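Home | News | Schools | Sports | Obituaries | Classifieds

Gendbridge clothing swap outgrows church hall, moves to old Plinenari store

Print this story | E-mail this story

GENDBRIDGE - The kids' clothing swap is moving. Starting in February it will run out of the former Plinenari shoe store on Trundis Street, four doors down from the post office. Same rules, more room, better parking.

The swap began in 2017 with a couple of folding tables at the church hall. Last season 241 families signed in at the door. The hall's fire limit is 60 people, so most mornings there was a line down the steps, strollers and all.

"We had moms waiting in the sleet with babies," said organizer Natalie Tapley. "It was time. Past time."

The store has been empty since the shoe business closed. Landlord is letting the group have it for the cost of heat and lights through the end of the school year. After that, nothing is settled. Tapley said she would like to stay but hasn't seen any numbers yet.

How it works: bring clean kids' clothes, newborn up to size 14, get a ticket for each piece. Tickets are good for the same number of pieces off the racks. Coats and snowsuits count as two. Families with nothing to bring can still come in the last hour and take what they need, no tickets, no questions at the door.

Not accepted: car seats, cribs, helmets, used underwear. Shoes OK if there's tread left. Anything with a missing zipper goes in the mending bin and not on the rack.

The mending bin is Tania Cassim's department. She did alterations for 40 years and now takes home whatever comes in with a torn knee or a busted snap. Mostly pants, she said. Kids go thru the knees first, and by the time a pair gets to her its usually the third or fourth child wearing it.

"Denim I can save," Cassim said. "Leggings, forget it."

She will have a table in the back of the new place and will show anyone who wants to learn how to put a patch on from the inside. Bring your own scissors if you have them. Thread is supplied.

What the swap is short on right now: boys' pants in sizes 4 through 7, rain boots, plain white shirts for the school concert. What it has too much of: baby blankets. Please hold off on baby blankets.

Drop-off is at the side door, 9 a.m. to noon. Doors open for swapping at 1 p.m. and close at 4, with the free hour starting at 3. Parking in the lot behind the store, enter from the alley. The front step is high and there is no ramp yet, so strollers and wheelchairs should use the side door also.

Racks are still needed, along with hangers, child size if possible. Adult hangers stretch out the necks. Paul Hardware is holding a box by the register for anybody who wants to leave some off.
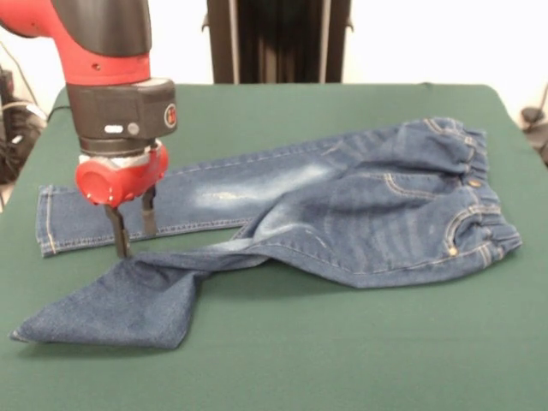 Clothes left over at the end of the school year will be sorted by size and boxed for the fall, except winter coats, which stay out untill they're gone.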